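Week 7. Automation at work: the packing station

In the Gitava plant, two arms took over the moving of trays in April. The 21 packers kept their jobs, but the day is different. They lift less, and they wait and watch more. Please read the Widmer report before class and note who decides the speed of the line.

The station handles one black plastic tray at a time.
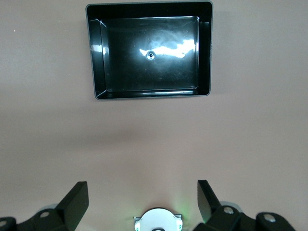
One packer objected that watching made her more tired than lifting ever did.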